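Packing light, a confession

12 November 2025

Every few years I decide I am going to be a person who travels with one small bag. I read the forums. I watch a man in a very clean apartment lay out his whole life on a bedspread. Then I buy another bag.

This round started in August, when I had a trip to Rivska coming up and an airline that charges for anything bigger than a loaf of bread. My old suitcase, a gray Bekon with one wheel that had opinions, was out of the question. So I got a 19 liter backpack, which sounds like plenty until you picture nineteen liters of milk and then try to picture your shoes in there with it.

Eduardo Evangelista, who I was traveling with, has never thought about luggage for one minute of his life. He showed up at the station with a grocery tote and a coat. The coat had pockets. I asked what he was doing for pajamas and he looked at me the way you'd look at somebody who asked what you were doing for a harpsichord.

We took the slow train through Toltden, where you change platforms and wait 30 minutes next to a vending machine that sells only soup. There is a plaque there about the old customs house, built in 1814, where they used to open everybody's trunks. I stood reading it with all my straps digging in and felt some kinship with the trunk people. They brought hats. They brought their own sheets. They had porters, of course, and I had Eduardo, who was eating soup.

What I had packed, for four nights: three shirts, one pair of pants besides the ones I was wearing, socks, a rain shell, a charger, a second charger in case the first one got lonely, and a paperback I didn't open. What I wore: two of the shirts. It rained once, while we were indoors.

The packing forums are split between rollers and folders, and they do not speak to each other at holidays. Rollers say it saves space. Folders say rollers look like they slept in a tube. I was a roller for years and I have the creases to prove it, but I've come around to folding T-shirts the long way first, then over again until they're about the size of the paperback you aren't going to read.
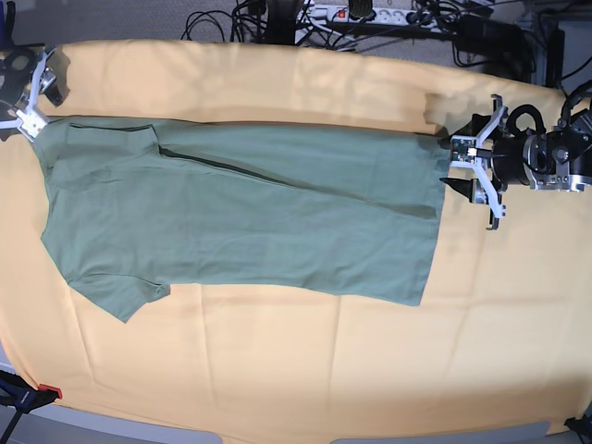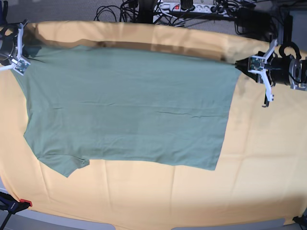
Sweaters are a separate problem and I have no advice. Wear the sweater. If you have two sweaters, wear both and be warm on the train.

The bag did fit under the seat, by the way, going out. Coming home it held a jar of plum jam and a ceramic owl from a shop in Rivska, and it no longer fit under anything. Eduardo put the owl in his coat.

I'm going to Pickering next, to see my aunt, who owns towels, a washing machine and every size of toothpaste. I could walk in there with my hands empty. I've been looking at a 24 liter, though — there's one with a separate compartment for shoes.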